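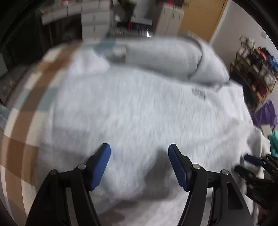
Areti Psarras wrote in to ask whether a long-pile throw should be folded or rolled for storage, as hers comes out of the closet with permanent creases. Rolled, if the shelf is deep enough. A fold line under weight flattens the pile, and shaking brings back only part of it.

Bed Linens and Soft Clothing, October

This gallery covers the bedroom part of the Neltedcombe house notes. The subject is fabric that takes up a lot of space for its weight: throws, quilts, pillows, hooded sweatshirts. All of it gets folded on the bed, which is the largest flat surface in the room.

White throw, shaggy pile. Fold with the pile facing in, then roll from the short end. Shake it first and work the folds out by hand. The care tag goes at the outer corner so it can be read without unrolling. Storage is in a Brodinar cotton bag – no vacuum bags for this type of fabric.

Checkered bed cover in tan, white and pale blue. It stays on the bed during folding and the squares serve as a guide for straight edges. Wash cold, separate from anything with long fibers.

Hooded sweatshirts. Lay flat, front up, and smooth the body toward the hem. Sleeves cross over the chest, the hem comes up to the shoulders, and the hood folds down last. Hannelore Sutter prefers to tuck the whole garment into the hood, but that takes more shelf height. 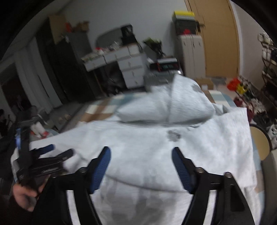 White hooded sweatshirt, gray circular logos on hood and chest. Laid flat on the checkered cover, hood bunched up.

Next gallery: desk drawers and small items. Corrections to Periklis Sotiropoulos by Wednesday.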